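映画分析基礎　第5回講義ノート
強盗映画(ケイパー映画)の構造と編集

担当:海老原(Ebihara Takumi)
配布:木曜の授業時。次回までに第4節まで目を通しておくこと。

1. 用語の整理

ケイパー映画とは、犯罪計画の立案と実行を物語の中心に置く作品群を指す。捜査側の視点を主とする警察映画、犯罪者の栄枯盛衰を追うギャング映画とは、物語の時間幅が異なる。ケイパー映画の時間は計画の期限によって区切られ、登場人物の過去は計画に関わる範囲でのみ示されることが多い。

本講義では「計画」と「実行」を分けて扱う。計画は台詞、図面、模型などで観客に伝えられる情報の総体、実行は画面上で進行する行為である。両者のずれがサスペンスと驚きの主な源になる。

2. 基本構成

典型的な構成は次の順をとる。
(1)依頼または動機の提示
(2)仲間の招集
(3)下見と計画の説明
(4)予行
(5)実行
(6)逃走と分配

(4)を省く作品も多い。予行を見せる場合、観客は空間の配置と手順を先に覚えるため、実行場面では説明台詞を減らせる。逆に予行を省いた作品では、実行中に平行編集を用い、各人の位置をその都度示す必要が生じる。

課題作品『Nallus』(監督:Raed Salameh)は(3)と(4)を一続きの場面に圧縮している。説明の音声を先行させ、画面では予行の動作を見せる。音と映像の時間がずれる点に注意する。同じ手法は第2幕の終わりにもう一度現れるが、そこで語られる手順は実行時に変更される。

3. 視点と情報量

観客の知識と登場人物の知識の関係は、三つに分けて考える。

a. 観客が登場人物より多く知る場合。警備員の接近を観客だけが見る、など。サスペンスが生じる。
b. 両者が等しい場合。計画の障害に同時に気づく。
c. 登場人物が観客より多く知る場合。隠された手順が終盤に回想で明かされる。

cの多用は批判されやすい。回想で示される情報が、先行場面のどの画面とも照合できないとき、観客は推理の機会を与えられていない。公正さの判断には、再見時に手がかりを指摘できるかどうかを用いる。レポートではショットを特定して論じること。「どこかで示されていた」という記述は根拠として扱わない。

4. 固定ショットと空間の把握

カメラを動かさず、やや高い位置から作業空間を収めるショットは、下見や金庫室の場面でよく使われる。対象同士の距離が一定に保たれ、動いたものだけが目につく。カット数を抑えても位置関係が保たれる一方、奥行きは圧縮されて見える。 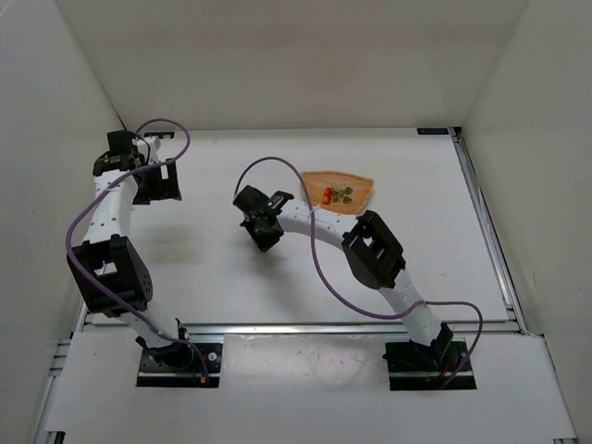
図1 やや高い位置からの視点。白い囲いの中の2台のロボットアーム。

高い視点では台面が広く見え、手前と奥の差は画面の上下の差に置き換わる。授業内演習では、図1について手前と奥の対応を略図に起こす。略図に陰影は不要である。線のみで描き、画面下辺を手前とする。

固定ショットを続ける場合、編集点の選び方が問題になる。動作の途中でつなぐと連続性が強まり、静止した状態同士をつなぐと時間の省略が感じられる。『Likby』(監督:Tala Abou Jaoude)の金庫室の場面は11ショットからなり、後者のつなぎが繰り返される。経過時間は台詞では示されず、無線の呼び出し音の間隔から推定するほかない。

5. 対称構図

向かい合う二者を左右に置く構図は、交渉と裏切りの場面の定型である。左右の重さが釣り合うと、視線は中央の空白に向かう。空白に何を置くか(鞄、書類、何も置かない)によって、場面の焦点が決まる。

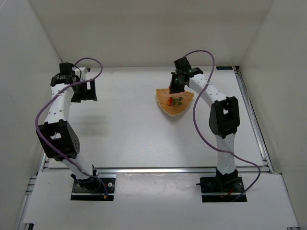
図2 左右の配置。台を挟んで向かい合う2台のアーム。

対称は完全である必要がない。高さや傾きにわずかな差があれば、観客は優劣を読み取ろうとする。分析では、まず画面の中心線を引き、左右それぞれの最も高い点と、中心線に最も近い点を記録する。人物の場合は目の高さも加える。印象の記述はその後に行う。

『Ismail』の分配場面では、対称構図から切り返しへの移行が裏切りの発覚より前に起こる。Samira Nseirはこの移行を「編集による予告」と呼ぶ。これに対しFares Kassabは、切り返しは台詞の増加に伴う通常の処理であり、予告の機能は事後的な解釈にすぎないとする。両者の相違は、ショットの機能を初見の観客に即して論じるか、再見の観客に即して論じるかにある。試験ではどちらの立場をとってもよいが、立場を明示すること。

6. 課題

『Ikon』の実行場面から連続する部分を選び、以下を提出する。
・ショット表(番号、サイズ、カメラの動き、音)
・観客と登場人物の知識の関係(第3節のa〜c)が変わる箇所の指摘
・上の変化と編集の対応についての考察

ショット表は横書き、考察は2ページ以内。あらすじは不要。引用した台詞には該当ショットの番号を付す。提出先は学科事務室前の箱とし、メールでの提出は受け付けない。

次回は音響を扱う。『Nallus』の冒頭を音声のみで再生するので、筆記用具を用意すること。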